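# In favour of the cheap roll-up board

Every year in June our club has the same discussion. Should we spend 600 on proper wooden boards? My friend Tharindu Patwary says yes, and he says it with much feeling. I want to explain why I still say no.

A wooden board is beautiful, I agree. But it is heavy, it needs a shelf, and people become nervous around it. When I was learning, at the age of 9, my uncle kept his board in a cupboard and we had to ask before touching it. So we did not ask very often. A mat you can throw in a bag with the pieces and forget until the evening.
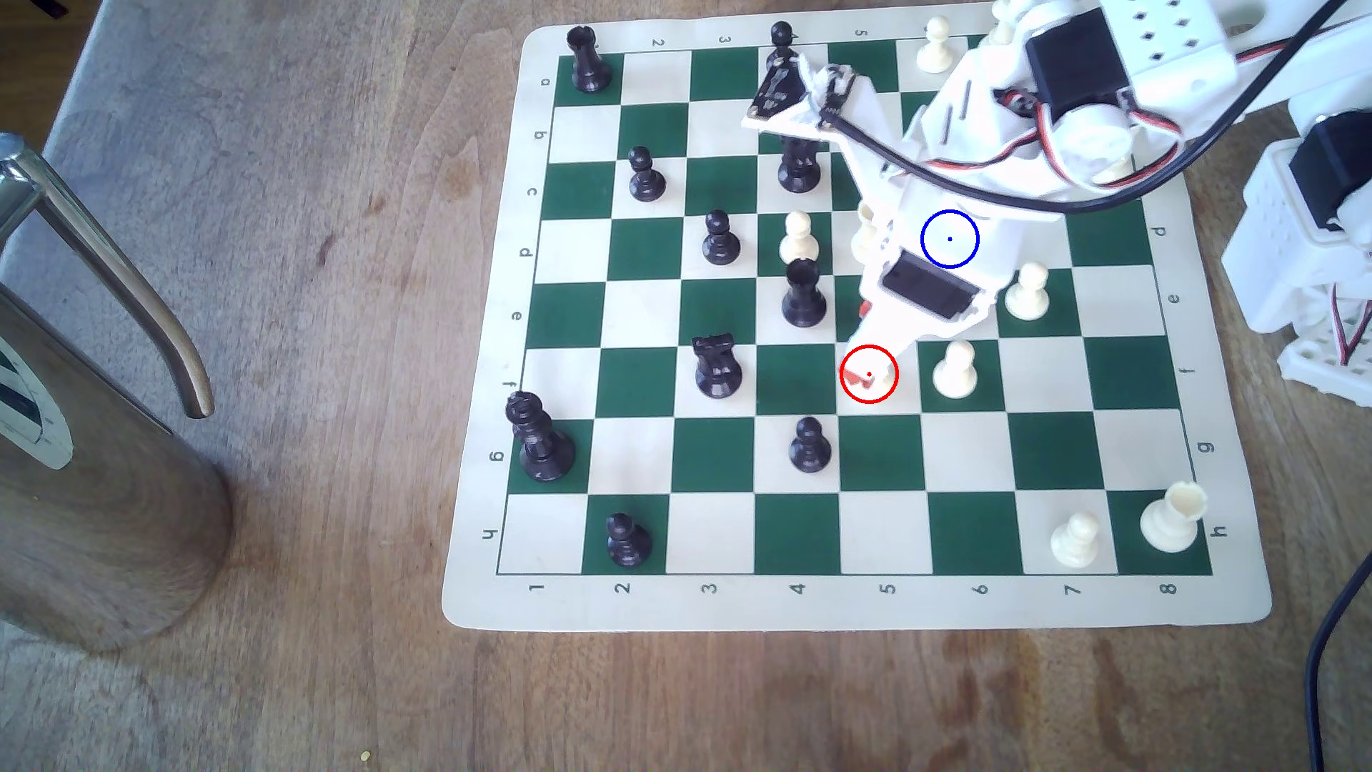

The other thing I like is the letters and numbers on the border. Many strong players find them ugly. For a beginner they are the difference between writing down a game and giving up on the third move. Dinesh Amarasinghe, who teaches the children with me, never had them as a boy, and he still stops to think before he says "f6".

I also prefer green and cream to brown and brown. After three hours my eyes are less tired - perhaps this is only habit.

Tharindu will answer that a mat does not lie flat when it is new. This is true. Leave it under some books for one night. He will also say that children respect a game more when the board is expensive. In my experience they respect it when somebody plays with them, and for the same 600 we could have mats for every family that wants to practise at home. I will vote for that again.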